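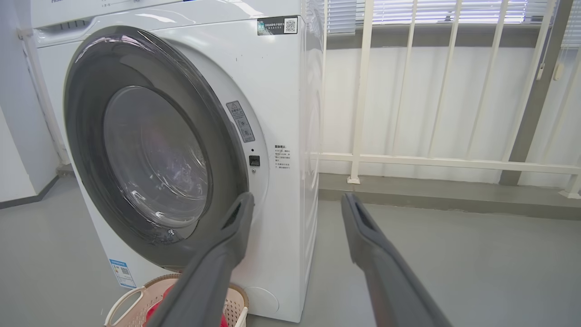
Ticket 3686 — Washer at Tarnirwood, ground floor: door won't release after cycle
Opened September 21, 2023
Status: open, waiting on part
Category: laundry / appliances

Hi again! Me with the washer, sorry. I'm going to put everything in one ticket this time, as the last two got split up and I think you folks at Guerra ended up reading them in the wrong order.

What's going on: the front loader finishes its cycle, the display goes to End, and the door stays locked. Normally it lets go after a minute or so. Now I'm standing there for 14 minutes (I timed it on the oven clock) and then it clunks and opens like it was never a problem. It's done this on 9 loads so far. Quick wash, cottons, spin only — doesn't seem to matter.

Model sheet is attached to the old ticket. The panel text on ours is in Chinese, so if you send me steps, please tell me where the button is and skip what it's called. When I say "the little button" I mean the small black square one on the front, to the right of the door and under the gray warning label.

Stuff I tried, in order:

Turned it off at the wall overnight. First load the next morning opened right away and I got all excited. Second load, stuck again.

Cleaned out the filter behind the round cover at the bottom right. Got a hair tie, a coin and a bunch of gray fuzz. Felt great, changed nothing.

Ran a drain-only cycle in case it thought there was still water in there. It sounded normal, no gurgling, and the door took just as long.

Pressed the little button a few times while it was locked. Nothing. Your phone person told me not to lean on the door while I do that, so I did it again without leaning. Still nothing.

Wiped the rubber ring all the way around, including inside the folds, with a damp cloth and then a dry one. Same for the latch slot on the right side of the opening. I did get some lint out of the slot with a cotton swab.

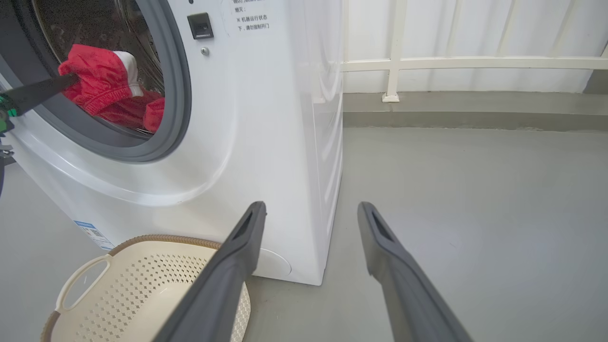 Then I tried smaller loads, on the theory that something was pushing on the door from inside. Three loads of just a few things each (the red stuff gets its own wash anyway, I learned that one the hard way with a set of pillowcases). Two opened normally and one didn't, so I don't know what to make of that. I was really hoping for 3 out of 3.

One more thing, maybe useful. The screw under the latch slot: should I be able to turn it? I haven't touched it. There's a line printed next to the opening that says 请勿强制开门, and my neighbor read it to me as "please don't force the door open," so I've been good and kept my screwdriver in the drawer.

Update, same day, evening: Surkier called back and said it sounds like the door lock assembly. They don't stock it, Ukell does, and it ships to you and not to me. Can you confirm you've ordered it? I'm also fine picking it up if that's quicker.

Until then I'm still using the machine and just starting loads earlier. Please don't close this one before somebody's been out — the last ticket closed itself while I was waiting. Mornings are best for a visit, and the side door is the easier way in if you're carrying tools.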